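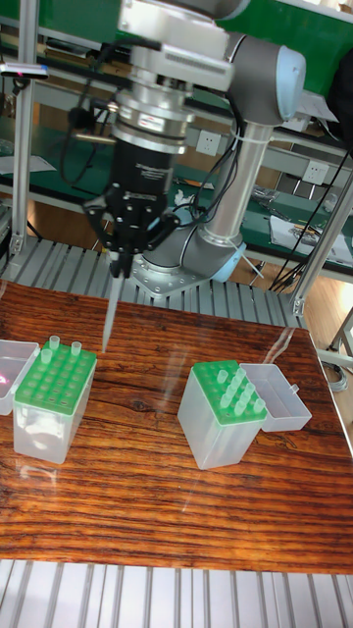 The spare room radiator has been slow to warm since we moved in, and last winter I decided to deal with the whole system in one go before calling anyone out. The boiler is a plain gas one with a hot water cylinder, both fitted by whoever owned the house in Gudcombe before us. The label inside the boiler casing gives 2000 as the year it was made. It works. The trouble is downstream of it.

The symptoms were these. Downstairs radiators hot within ten minutes. Front bedroom hot at the top and lukewarm along the bottom edge. Spare room tepid all over, even with the valve fully open. Bathroom towel rail too hot to touch at all times.

Cold at the top usually means air. Cold at the bottom usually means sludge. Tepid all over, on a system where something else is scalding, usually means the water is taking the easy way round. Water leaves the pump, finds the loop with least resistance and goes through that one in preference to the rest. On our system the easy loop was the towel rail, which had both valves wide open and sits two metres from the pump.

Each radiator has two valves. One is the one you turn, or the one with numbers on it. The other is under a plastic cap and is called the lockshield. It sets how much water can pass at most. Balancing means closing down the lockshields on the greedy radiators until the poor ones get their share. You need a small adjustable spanner, a radiator key and something to measure temperature with. I used a pair of clip-on pipe thermometers sold under the name Jutar, which read in whole degrees only and take a while to settle. They were good enough.

My order of work, with the heating off and cold to begin with:

Bled every radiator, ground floor first, then upstairs. Only the front bedroom gave any air.
Opened all valves fully, both ends.
Turned the heating on and wrote down the order in which the radiators warmed up.
Turned it off, waited until the pipes were cold, and turned it on again.
Starting with the fastest radiator, closed the lockshield completely, then opened it a quarter turn and measured the pipe at each end.
Adjusted until the drop across the radiator was 12 degrees or near it, then moved to the next.

The waiting is what takes the time. After each change the system needs a few minutes to settle, and each change alters the ones already done, slightly. I went round twice. The towel rail ended up at an eighth of a turn open, the kitchen at a quarter, the hall at a half. The spare room stayed fully open, as it should for the last one on the run.

One lockshield, in the hall, wept a little from the gland nut when I moved it. A slight nip with the spanner stopped it. If yours is an old valve that has not been touched for a long time, put a towel down first and do not force the spindle.

Balancing did not cure the front bedroom, so in December I took that radiator off. Both valves closed, lockshield turns counted and written on masking tape, a washing-up bowl under the nut, bleed valve opened to let the water out. What came out was black. I carried it to the garden – two people for a double panel, really – and ran the hose through from each end until it came clear. Then back on the wall, valves opened, bled, and the system topped up with inhibitor. The bottle treats up to 100 litres, and we hold a good deal less than that.

Results. The spare room now reaches 20 degrees by the time we have finished breakfast with the heating coming on at six. The front bedroom is even from top to bottom. The towel rail is merely warm, which has drawn complaints. I have also turned the boiler flow temperature down a notch and will leave it there until the cold weather comes back.

Still to do: a magnetic filter on the return pipe. There is space for one beside the cylinder if I move a shelf. I would like isolating valves on both sides of it so that it can be cleaned without draining anything.

Comments (3)

Varela
Was your pump on its top speed? Ours was, and dropping it to the middle setting stopped the pipes humming. Balancing was easier afterwards as well.

parurard
Did the same job on a bungalow with nine radiators. I would add: check which pipe is the flow before you clip the thermometers on. I had two of them the wrong way round and spent an evening puzzled.

Gudcombe Reader 242
How much inhibitor goes in after taking off a single radiator? I never know whether to add the full bottle or a part of it.

Contact | Copyright of the author, please ask before reusing | Back to top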